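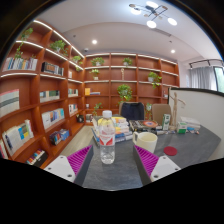 Slow afternoon, and I am writing this when I should be clearing my desk. I told myself in May that I'd deal with the book pile before it got silly, and well, it's silly now! I keep bringing more home from the Wumlow sale (19 last time, for 2 dollars a bag, who could say no?) and they go straight to the back corner and stay there.

The mannequin is staying, that's settled. I bought him to learn figure drawing and have done maybe one decent sketch, but I like him with his arm stuck out like he's hailing a cab. The two green and white boxes next to him I could move. I could also use the coaster for once, instead of parking my mug on the bare desk right beside it.

Both bookcases need a sort before the pile has anywhere to go, so that's the real job, and I'd much rather walk over to Vunow for a bun. Might do the top shelves tonight. Might not. Must remember to drink more water, too.

Comments (3)

inkyfern: Mine points at the fridge all day long.

papermoth74: 2 dollars a bag?? Where is this sale?

tealeaf: Do the bottom shelves first, trust me. Mine took a whole weekend.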